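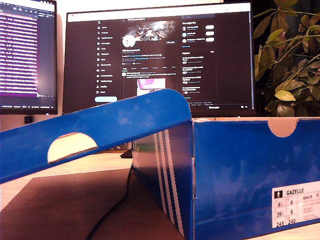 Unit 8. Park operations: parades and route capacity

Route capacity is the number of standing guests a parade route can hold without blocking cross traffic. The Renis route is used as the worked case. Usable curb is measured first, then reduced for crossings and shop doors.

Renis, evening parade: 3,337 guests standing, 127 seated in the reserved area at Elley Gate. Crossings close up to 8 minutes before step-off — later if the Avura ride is emptying.
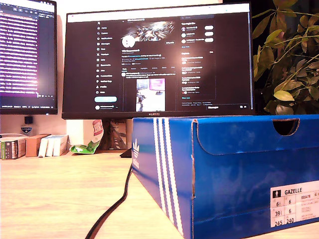
Blue shoebox with size label, on a desk.

Problem set 2: repeat the calculation for the Szulc route. Assume one crossing stays open throughout. Show units.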